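Flistberg wrist camera kit – Pakau
Home / Grippers and cameras / Flistberg

I've had the Flistberg on our arm since August and I'm very fond of it! It's a small wide-angle camera that bolts on at the wrist, and we bought ours for a grasping study called Wunis.

We wanted to know if a policy trained on wrist views alone could cope with busy backgrounds. So we gathered 800 short grasps, did 10 held-out objects in front of plain walls and patterned ones, and compared. Patterned walls cost us five points of success, less than I'd feared – and most of that came back once we cropped the top of the view.
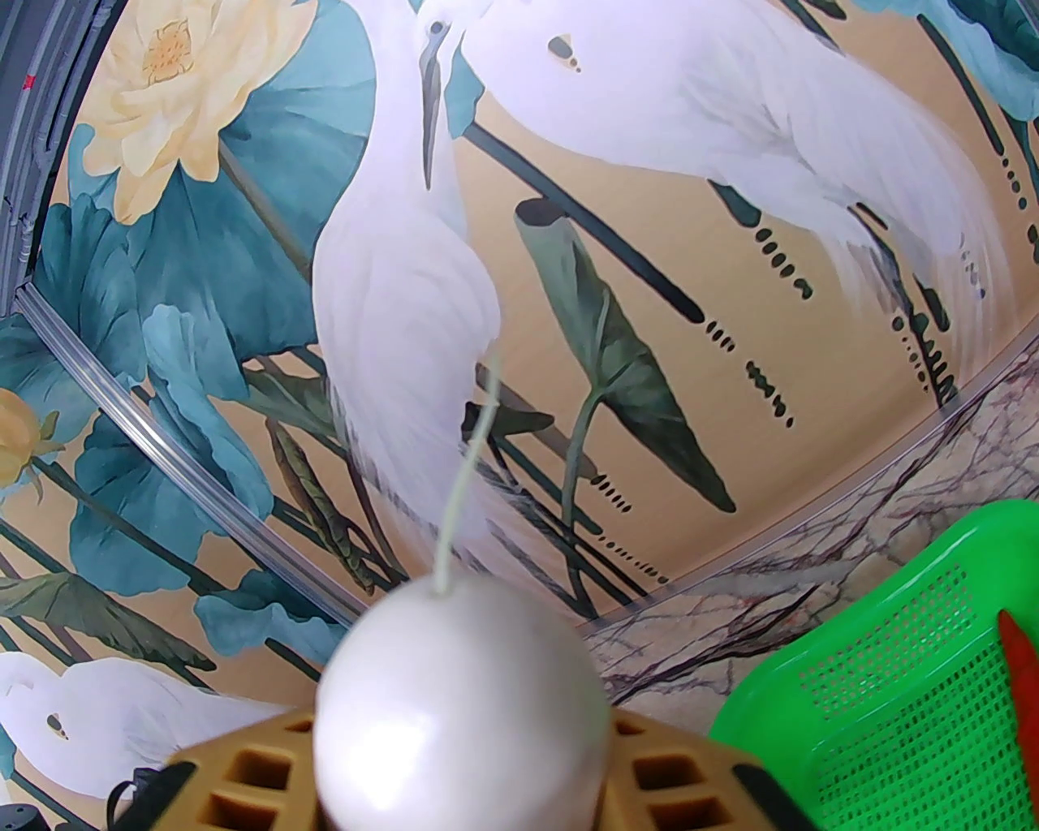
Glossy things are still the hardest for us, and we're trying the Ó Gríofa lighting ring next (sold separately, sadly).

In the box: camera, bracket, 3 m cable, four screws. Order by Thursday noon for dispatch the same week.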